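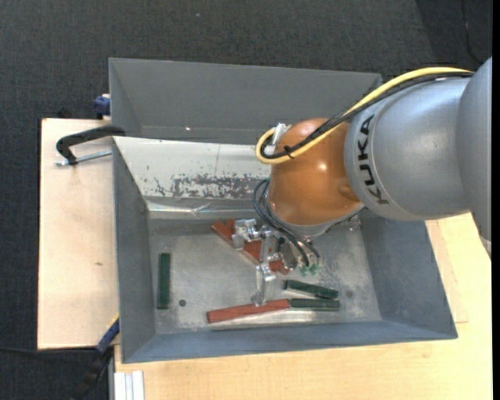

The lifetime guarantee, and whose lifetime they mean

I have a drawer of warranty cards. It is next to the stove, under the drawer with the good scissors, and until January I thought of it as a kind of savings account. Then the zipper on my Fumier duffel gave out and I went to make a withdrawal.

The duffel came with a lifetime guarantee. It said so on the hang tag, which I kept, and on the inside flap, in stitching. I bought it partly for that reason and paid more than I wanted to. So I filled in the form on the website, attached a picture of the zipper, and got a reply at 2:15 in the morning, which tells you something about who or what was reading it. The reply thanked me for being part of the Fumier family. It went on to say that the guarantee covers "the expected useful life of the product under normal conditions," and that zippers are a wear item.

A wear item. On a bag. What part of a bag isn't one? I suppose the stitching that says "lifetime guarantee" has held up pretty well.

I asked what the expected useful life of the product was. They wouldn't give me a number. I asked again, more politely, and was offered 2 coupons, one of which had already expired.

So I pulled out the rest of the drawer and read the whole lot, with a cup of coffee and then a second, stronger one. I don't recommend this as an evening. The Randis kettle is covered for life "against defects in materials," unless the water is hard, and I have never lived anywhere that the water wasn't. The Bedoya frying pan is guaranteed forever if it is washed by hand, dried right away, never stacked, and never put over high heat. A pan that is never put over high heat ought to last forever. So would a car you never drove. The Nunar umbrella will be replaced free of charge, and all you have to do is mail it back at your own cost, in the original sleeve. Have you ever met anyone who still had the sleeve?

The longest of these documents, the kettle's, ran to 2785 words. I know because I pasted it into a word counter out of spite. The promise itself takes up one sentence near the top. Everything after that is about getting out of it.

Now, I can hear the other side of this, because I've had it explained to me at dinner. Companies can't replace things for people who back over them with the truck. Some customers will buy a beat-up coat at a yard sale and send it in for a new one. Fine. I believe that happens, and I wouldn't want to pay for it either. But then print "five years" on the tag. Five years is a good solid promise. I would have bought a five-year duffel and been satisfied with it, and when the zipper went in year six I'd have grumbled and gone to the shoe repair place, which is where I ended up anyway.

What bothers me is the word. "Lifetime" sells the bag, and the same word, read closely by someone in a claims department, turns out to mean the period before it breaks. Under that reading everything ever made comes with a lifetime guarantee. My toast this morning had one.

Some readers will write in to say that their own claims went through with no trouble at all. I'd like to hear from you, and I'd especially like to know what year it was. My suspicion is that most of the good stories are old ones, and that the companies are still living off them. I could be wrong. I was wrong about the drawer.

If you are going to buy on the strength of a guarantee, read it before you pay. Look for the words "useful life," "normal use" and "at our discretion." That last one means they'll do it if they feel like it, and I'd rate it at nothing. Check who pays the postage. Check whether you have to register, and how soon, since the Nunar people wanted a card mailed within a month of purchase and I found mine still blank. And ask the store what they will do themselves, at the counter, with no form. A small shop that says "bring it back and we'll take a look" has been worth more to me than any of the stitched flaps.

The zipper cost me 105 dollars to replace, almost what I paid for the duffel in the first place. The man at the shoe repair wrote "90 days" on the ticket by hand and initialed it. I've put the ticket in the drawer. The rest of the cards went out with the recycling, apart from the one for the Bedoya pan, which I'm keeping until I've had a proper argument with them about the handle.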